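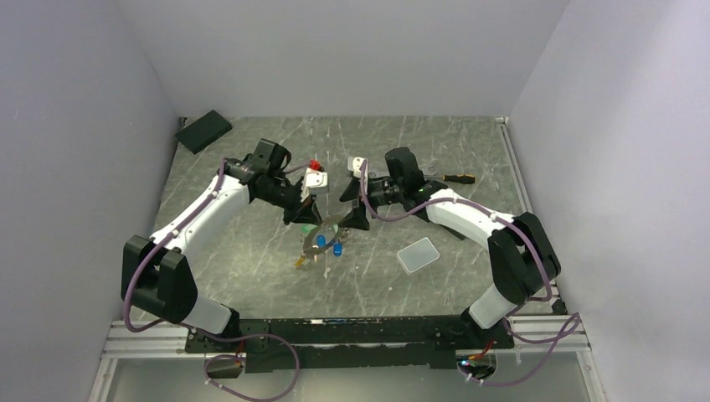

Grandier 22 Frame Xylophone (Gyil-Style), Pentatonic

Built by Hemia Percussion
Available to order, or come in and play the floor model

We have wanted a proper gourd-resonated frame xylophone on the floor for years, and the Grandier is the one that finally made us clear a corner for it. It takes its cue from the gyil of northern Ghana and the neighbouring parts of Burkina Faso, with hardwood bars strung over a curved frame, a gourd under every bar, and that wonderful buzz sitting on top of each note. If you have only ever played orchestral xylophone or marimba, the first few minutes are a bit of a shock (a good one!). The sound is earthy and slightly rough, and the low notes have a growl you feel through the stool.

The maker is Valeriano Benítez, who set up Hemia after a long spell repairing marimbas for schools and touring groups. He tunes each bar by hand, shaving the underside at the centre to lower the pitch and at the ends to raise it, then leaves the whole set to rest before he checks it again. His tuning follows a set of bars he learned on, so the steps between notes are wider in some places and narrower in others than a piano player will expect. Please play one before you decide if you're hoping to use it alongside guitar or keys. For ensembles that need it, Hemia also makes a version tuned to G pentatonic at A=440, and that one sits very happily with a horn section.

The buzz

Each gourd has small holes drilled in the side, and each hole is covered with a thin membrane. Spider egg casing was the old material. Hemia uses a fine paper film, glued at the rim and left a touch slack, and you can change the colour of the sound quite a lot by how slack you leave it. Tighter gives a thin, bright rattle. Looser gives you a fatter buzz that hangs around after the note. Spare film and a little pot of glue come in the box, and replacing a membrane is an easy job once you've spoiled one or two.

Milagros Pacheco has been playing the floor model at our Tuesday night sessions and wrote this for us:

"I kept waiting for the top end to go plinky and it didn't. The upper bars are short but they still have some body, and you can hear the left hand pattern clearly under a busy right hand. I did find the frame a little low for me, so I put it up on a couple of offcuts and was much more comfortable. My one gripe is the mallets, which are on the heavy side for a long night."

She's right about the mallets. They are rubber-headed on a thick stick, held between the first and second fingers, and they bring the most out of the low bars. For lighter playing we stock the Fladano pair, which has a slimmer stick and a slightly softer head, and we're happy to swap them in at the time of order if you ask.

Specifications

Bars: 19, kiln-dried hardwood, hand tuned
Scale: pentatonic (maker's tuning or G pentatonic)
Resonators: matched calabash gourds, one per bar
Length: 96 cm
Frame: hardwood uprights, lashed cross-pieces, no metal fixings
Bar suspension: twisted cord, replaceable
Weight: 22 kg
Mallets: 1 pair, rubber head
Also included: spare membrane film, glue, spare cord, tuning chart
Warranty: 3 years on frame and bars; gourds and membranes not covered

Looking after it

Wood and gourd both move with the weather. Keep the instrument out of direct sun and away from the heater, and don't leave it in the car in December, even with the windows down. If a bar drops flat in a humid week, leave it be until the air dries out. Most come back on their own. A cracked gourd can often be saved with glue and a cloth patch, and Valeriano sells single replacements if it can't; tell us which bar it hangs under and he will match the size.

The cord stretches in the first few months. When the bars start to sag towards the middle, undo the knot at the narrow end, pull through and retie. The tuning chart has a drawing of the knot on the back.

Carrying it

The Tokgöz padded bag fits well and has a stiff base, which keeps knocks off the gourds. Sekar Wuisan takes his to school workshops in one and lays a folded blanket underneath as well. It isn't an instrument for the bus – two people and a wagon is about right.

Ordering

Hemia builds in small batches, and we'll confirm a finish date when you order. A deposit holds your place, with the balance due when the instrument arrives here for checking. Covadonga Escobar goes over every one in the workshop before it leaves, tapping through the bars and reseating any membrane that has come loose on the trip.

Related items

Fladano light mallets, pair
Tokgöz padded bag, frame xylophone
Hemia low playing stool
Membrane film, pack
Replacement suspension cord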